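Community Help > Automation > Household and Light Commercial Work > Laundry

Can a machine fold work clothes yet?

Samina Mirani
Posted in April

I manage the linen and uniform room at Killevine, a residential training center. Our staff wash, dry, fold and shelve work trousers, shirts and aprons for 40 residents. Washing and drying take very little labor. Folding takes most of the morning, and the administration has requested a written opinion on whether any part of it can be assigned to a machine before the next budget is prepared. I would be grateful for replies from members who have direct experience with such equipment. Sales literature has already been received and is not needed.

3 replies

Baloyi Textile Services
Member

The answer depends on which garments are meant. Flat goods such as sheets and towels have been folded by machine in commercial laundries for many years, provided that a person feeds each piece in by hand. Mixed garments are a different matter. Trousers arrive twisted, with one leg inside out and the pockets bunched, and a general-purpose arm must first find an edge before it can do anything useful.

In our own trial, a two-finger arm was given trousers that had already been laid out on a table. It completed a simple fold in about 10 minutes per pair. A trained attendant does the same work in well under one. We concluded that the equipment was suitable for study and unsuitable for production.

The difficulty is concentrated at the hem. Cloth lying against a smooth tabletop offers very little for a pair of fingers to close on. If they are set too high, they close on air; if too low, they press on the table. Soft pads on the fingertips help, although they wear at the edges and should be inspected regularly.

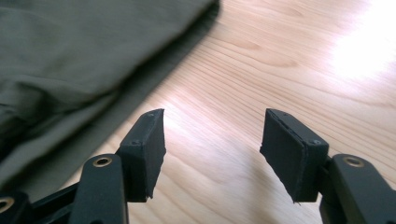

What to request before spending money

Any office considering a purchase should ask the supplier for the following in writing:

- the number of garments completed without a person stepping in
- the condition of the garments at the start (flat, hung, or taken directly from the dryer)
- the table surface and lighting used
- the cost and expected life of the finger pads

Glossy tables deserve a separate inquiry. Glare from overhead lamps can interfere with cameras, and a plain matte cover is an inexpensive correction.

Cukum
Member

No. We looked at 2 systems and bought neither. Get better shelving.

Troltport Facilities Office
Verified member

This office agrees in general with the first reply. We would add that sorting and transport are closer to practical use than folding. Carts that follow a fixed route between the dryers and the linen room have performed acceptably at our site, and they relieved staff of a good deal of walking. Doorways must be kept clear, and one employee per shift should be authorized to stop the cart.

With regard to folding, we recommend that Killevine record its present labor hours by garment type for one month. Without those figures no supplier's claim can be compared with anything.

Shares: 10

Related items
Feeding sheets into a flatwork folder: staffing
Are robot vacuums acceptable in dormitory corridors?
Matte table covers for inspection stations
Replacing worn gripper pads
Dish return carts and narrow doorways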